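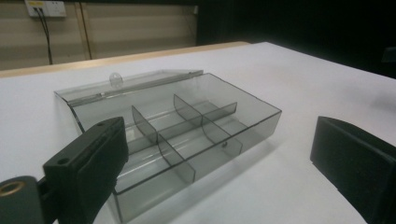 Sorting and Storage of Small Hardware in the Shared Workshop

2018-03-31
By the Storage Group, Pekden Project, Pranora Technical College

Background

The shared workshop in the Prado building supplies screws, nuts, washers, standoffs and crimp terminals to every project team in the college. At the start of the year these parts were kept in jars and in the bags they were shipped in. The inventory taken in October listed 2,000 loose parts of 37 types. Many bags had lost their labels, and M3 and 4-40 screws had been mixed in the same jar. Teams often ordered new hardware while the same parts were already on the shelf.

The aim of the work was to choose one kind of container, set rules for what goes where, and measure whether a part could be found and returned faster than before.

Container selection

Candidates were open bins, stackable drawers and flat organizer boxes with a hinged lid. Open bins were rejected early. They collect dust and metal chips from the drill press area, and a dropped bin spills everything. Drawers performed well at a fixed location but could not be carried to a bench without pulling them from the cabinet, and the cabinet then stood with gaps that other users filled with unrelated items.

The flat organizer box was selected. The type adopted is made of thin, smoky gray transparent plastic. A lengthwise divider separates a near row from a far row, and shorter partitions cross it. The lid is the same tinted plastic, with a small rounded tab at its front edge.

The tint was discussed at some length. Clear plastic would show the contents better, and black nylon washers are hard to tell from dark steel ones through gray walls. With the lid open this does not matter. With the lid closed the label has to be read anyway, and the group accepted the tint on that basis. 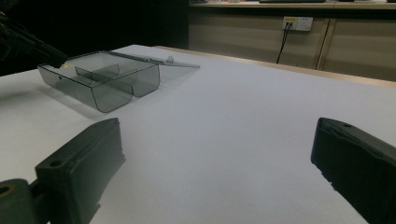 Organizer box, open, on the white tabletop.

Work surface

Sorting was done on a white tabletop. An earlier attempt on the brown workshop bench was stopped after the first session. Brass and zinc parts did not stand out against the stained surface, and small washers fell into the gaps between the boards. On white, stray parts could be picked out without a lamp. The smooth surface has one drawback — round parts roll — and ball bearings were therefore sorted inside a shallow tray.

Procedure

Parts were tipped out one jar at a time. Magnetic and non-magnetic parts were separated first, then screws were divided by thread using a gauge plate, and by length using a printed scale taped to the tray. Damaged threads went to scrap. Each type was then placed in its own compartment. Types with fewer than 4 pieces were bagged and stored in a separate box marked MISC, with a written list inside the lid.

Long screws gave trouble. Any screw longer than the compartment had to lie at an angle and pressed against the lid. These were moved back to jars with new labels. We tried leaving out a partition to make a longer space, but this reduced the number of types per box and the idea was dropped.

Labels follow the Akum scheme used by the electronics store: a letter for the family, then thread, then length. They are printed on matte tape and fixed to the lid in the same order as the compartments under it. A label on the lid is not visible from the side when boxes are stacked, and a second label with the family letter was later added to the front wall.

Testing

Retrieval was tested with 60 requests drawn from old project parts lists. The same requests were run with the jars before sorting and with the boxes afterward. A request was counted as failed if the wrong part was brought to the bench or if the user gave up.

With the boxes, failures were limited to parts held in MISC and to washers of nearly equal outside diameter. Search time fell most for short screws. For standoffs there was little change; their jar had been well labeled from the start.

Returning parts remains the weak point. Users tend to leave leftover hardware on top of the closed box, and during one busy period the leftovers went back into an old jar that should have been discarded. A marked return tray has been placed beside the boxes and is to be emptied at the end of each session.

Remaining work

Compartment liners are needed for the smallest washers, which are difficult to lift from a flat bottom. The printed inventory has to be reconciled with the labels before the next order is placed. Crimp terminals have not been sorted — they stay in their original bags for now.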